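Reviews > Robotics software > Control and planning

Galton 2 review: a planner for two arms and a heap of laundry

3 comments | 10 shares

I've been living with Galton since January, and I've grown fonder of it than I ever expected to be of a motion planner! Setup took me an afternoon (most of it spent on the joint limits, which you still type in by hand), and after that the two-arm mode more or less looked after itself.

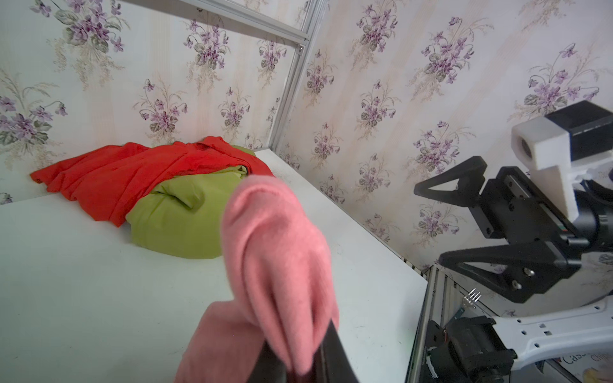

Wrist camera view, left arm holding the pink knit.

Cloth is where I'd been struggling with Baert, my old planner. It wanted a tidy outline for everything, and a fuzzy sweater hasn't got one. Galton is happy with a rough grasp region, and you can set a separate clearance for each arm – a lovely touch when both are reaching for the same pile.

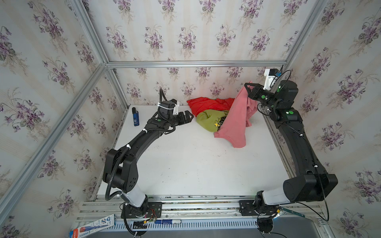
Haris Jadoon

With the right arm lifting the salmon-pink cloth and the left open over the table, I like to keep the plan viewer running, and it's a pleasure to read. My one real grumble is the log, which gave me error 251 all spring with no text beside it. Still, I'm keeping my license.

We use cookies to remember your preferences. Accept | Manage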